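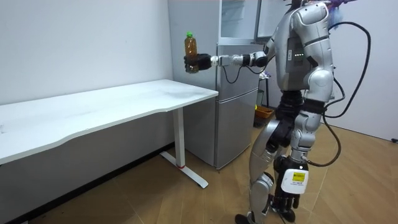 Teaching notebook, bottle task, small room
Jan 10, 2023

Continued from the October notes, where the task was still "cup from desk to desk". Now the task is the bottle and the refrigerator. One bottle of tea, green cap, the white desk at the left side and the refrigerator next to it. The robot is taught by remote control only. We tried to guide the arm by hand in October and the recorded motion had too much of our own pushing in it, so I do not want to go back to that for this task.

What I wanted from this session: 200 clean demonstrations in total for the Jemside folder, counting what was already there. At the start we had 132. I did not expect to finish, and we did not.

Setup

Operator sits outside of the robot's reach and wears the Cosura gloves. The operator sees the head view in the headset and nothing else. I removed the second screen with the room view, because the operators looked at it during the approach, and then the demonstration contains information which the policy will not have later. Two people complained that it is harder now. It is harder, but the recordings are more honest.

Right arm only. Left arm is parked and its channel is recorded anyway, so the file format stays the same as before.

Refrigerator: upper door open before the start of every episode, lower door closed. Opening the door is a separate task and will get its own folder. Please do not mix them. If the operator touches the door during an episode, the episode is marked "contact" and kept, but it is not counted as clean.

Cable check before each block. The thick cable from the back should hang free beside the right leg, and the thin one under the forearm needs enough loop for the arm to go straight out at shoulder height. If the loop is too short, the wrist pulls at full extension. We had this in the first block and I threw those episodes away.

Notes on the grasp

The thumb is the difficult part. New operators close all the fingers at the same time, like a person who is sure that the bottle will wait for him. The glove transmits this very exactly. Then the fingers arrive first, the bottle leans to the side, and the thumb closes on nothing. What works better for me:

1. Bring the hand in open, palm to the left, at the height of the shelf front.
2. Stop to the right of the bottle. Really stop, count one second. The stop is visible in the data and helps with cutting the episode into phases.
3. Move left until the palm is close. Do not correct the height any more at this point.
4. Thumb first, then the fingers.
5. Lift a little before pulling out, because of the shelf lip.

About step 2, we had a discussion. One opinion is that the stop teaches the robot to wait for no reason, and that the trained policy will sometimes stay in front of the refrigerator forever. I have seen this happen with the cup task, so it is a fair objection. For now I keep the stop but trim it to a fixed length in the processing. If the policy still hesitates, we remove it completely and see.

The view from the head is not comfortable for this height. When the bottle is standing on the shelf, the cap is at the very top border of the image, and with a slightly lower head angle it is gone. The operator then judges the height only from the base of the bottle and from the shelf. I thought about tilting the head up by a few degrees, but then we lose the desk surface in the other half of the task. So the head angle stays.

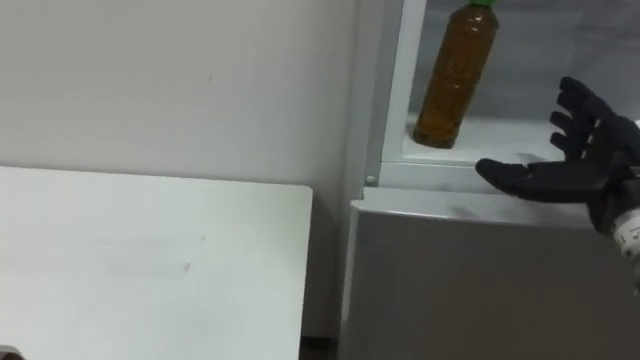 Head view at the shelf, right hand open and the bottle on its left.

Problems

– Forearm and lower door. The ledge on top of the lower door is close to the thumb when the hand comes in low. 17 episodes in this session have the mark "contact" and most of them are from exactly this. A person would feel it and lift the hand. The operator feels nothing, and in the head view the distance between thumb and ledge is very difficult to judge. I asked for a start pose that is higher. Changed it after the second block, and it became better.

– Glove drift. The index finger of the Cosura glove loses its zero after a long block. It shows as a finger that never opens fully. Recalibrate at every break, also when the operator says that it feels fine.

– Release on the desk. Over the desk the operators open the hand too early and too fast. I now ask them to bring the bottle down until the arm current rises a little, then open the thumb, then wait, then the fingers. It is slow. The Vandenberghe script reads the current and shows a small mark in the headset when there is contact, but the mark comes late. I wrote the delay down in the issue list, and I will look at it when I have the log from both machines with the same clock.

– The smudge on the desk near the right end. I had used it without thinking as a target for putting down. Then I noticed that all my own demonstrations finish almost in the same place, and those of the other operator also. For the next blocks we vary the place on purpose. I do not clean the desk in the middle of a block, to keep the look of it the same.

Both directions

We record desk to shelf and shelf to desk as two tasks with two instructions. Originally I wanted to record one direction and play the other one backwards. This is a bad idea for contact tasks: a release played backwards does not look like a grasp, the fingers come to the bottle in the wrong order. I leave this note here so that I do not have the same idea again in some months.

Shelf to desk is clearly the easier one for the operators. Desk to shelf needs a straight arm and a bottle that stays upright all the way across, and at full extension the small movements of the shoulder become big at the hand. For this I reduced the scaling from operator to robot in the outer part of the range. The operators noticed it immediately and did not like it at first. After one block they stopped mentioning it.

Data

Files are on the Prostidard drive under bottle_fridge, one folder per block, with the operator number in the name. The marks (clean, contact, discard) are in the text file next to it. I have not yet replayed everything, so the clean count can still go down and I do not write it here before the replay is finished.

To do

– replay all the episodes marked clean and look at the thumb in each one
– fix the length of the stop in the processing
– order a second pair of gloves, or at least new straps
– put tape on the floor for the feet, the standing position moved between blocks
– measure the delay of the contact mark
– vary the place of the bottle on the shelf too, until now it is always near the left side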